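3.2. Disposición de los recipientes sobre la superficie de trabajo

La clasificación de objetos pequeños en recipientes abiertos depende de dos factores que la literatura sobre orden doméstico suele tratar por separado: la identidad visual del recipiente y la distancia que lo separa de los demás. En el estudio de Gunside ambos factores se registraron de forma conjunta. Se partió de la hipótesis de que un color saturado facilita la asignación de una categoría a un recipiente, y de que esa ventaja disminuye cuando dos recipientes se solapan desde el punto de vista de quien ordena.

Como recipientes se emplearon cestas de plástico con paredes perforadas. Se descartaron las cajas de pared lisa tras las pruebas preliminares de Brovurham, en las que los participantes levantaban la caja o se inclinaban sobre ella para comprobar el contenido, lo que alargaba cada depósito. La pared ranurada permite una inspección lateral parcial y reduce ese desplazamiento. Las cestas no llevaban etiqueta durante la fase de aprendizaje; la correspondencia entre color y categoría se comunicaba de viva voz al comienzo de cada sesión y no se repetía.

La superficie de apoyo es un tablero de madera clara con acabado brillante. El acabado tiene consecuencias para el registro: la iluminación cenital produce reflejos alargados sobre el tablero, y los objetos de tono pálido pierden contraste en esas zonas. Por este motivo el conjunto de objetos Jarnel, utilizado en la segunda fase, excluye las piezas blancas y las de color crema. La exclusión no se aplicó a los recipientes, cuyos colores contrastan con la veta del tablero en todas las condiciones ensayadas.

Se definieron dos configuraciones. En la configuración agrupada las cestas se colocan contiguas, con los bordes superiores a menos de 2 cm. En la configuración dispersa una de las cestas se separa del resto y queda rodeada de superficie libre, mientras que las otras permanecen próximas entre sí. La Figura 4 corresponde a la configuración dispersa. 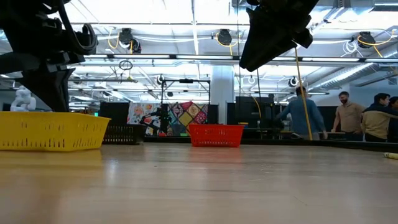 Figura 4. Configuración dispersa: cesta roja separada hacia el fondo del tablero; cestas amarilla y negra próximas entre sí a la izquierda.

La cesta negra plantea un problema específico. Vista desde esta perspectiva, queda oculta en parte por la amarilla y su contorno se confunde con el mobiliario oscuro situado detrás. La cesta roja, en cambio, presenta un contorno completo aun estando más alejada, y su tamaño aparente menor no parece compensar la ventaja del aislamiento. Esta asimetría se mantuvo de forma deliberada — sustituir la cesta negra por otra de color vivo habría eliminado la condición de bajo contraste que interesaba medir.

Cada sesión comprendió 60 depósitos, la mitad en cada configuración, con un intervalo de 30 segundos entre bloques. Se anotaron tres variables: tiempo hasta el depósito, recipiente elegido y número de correcciones, entendiendo por corrección la retirada de un objeto ya depositado. Tras excluir los bloques interrumpidos, el corpus contiene aproximadamente 3,000 depósitos válidos. Los objetos que terminaban fuera de los recipientes, sobre el propio tablero, se codificaron aparte y no se contabilizaron como error de categoría.

El protocolo Pomare, del que procede la codificación, distingue entre error de categoría y error de alcance. El primero ocurre cuando el objeto se deposita en una cesta que no le corresponde; el segundo, cuando el objeto toca el borde o la pared exterior del recipiente previsto y no entra en él. La distinción resulta pertinente en la configuración dispersa, donde la mayor distancia hasta la cesta aislada incrementa previsiblemente los errores de alcance sin afectar a los de categoría. En la configuración agrupada cabe esperar el patrón inverso, con confusiones entre recipientes contiguos.

No se controló la altura del borde de las cestas respecto al codo del participante, variable que otros protocolos de almacenamiento sí recogen. Tampoco se modificó el fondo de la sala, que incluye un panel de tela de retazos con cuadrados y rombos en rosa, amarillo, rojo y azul, además de estampados florales. La coincidencia de dos de esos colores con los de las cestas constituye una posible fuente de interferencia visual, cuyo efecto se examina en la sección 4.1 mediante la comparación de los tiempos hasta el depósito por color de recipiente.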